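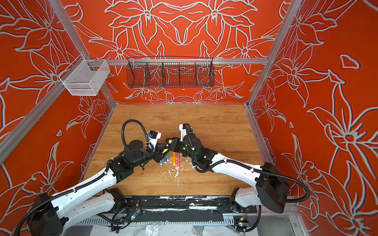 Ticket: Lap times missing from Vastmont Speedway results
Opened by: Junaid Baloch, race scoring
Opened: 5 January 2020
Product: Sullo Timing
Priority: High
Status: Resolved

Problem
Results for the 30-lap late model feature show no times for laps 2 through 20. Finishing order is correct. The $2,000 winner's check has been paid, so this only affects the lap sheet and the points page.

Tried so far
Restarted the scoring laptop. Same result.
Exported again as CSV. Same gap.
Opened the raw loop file. All passings are there.

Support reply
The raw file is good, so the loop and transponders are fine. The class filter was set to Heat when the feature went green. Set it to Feature, then choose Rebuild Session.

Junaid Baloch
Rebuilt. All 30 laps now show. Points page updated too. Can the filter be locked before the February opener at Ejigu?

Support reply
Yes, under Session Defaults. Closing ticket.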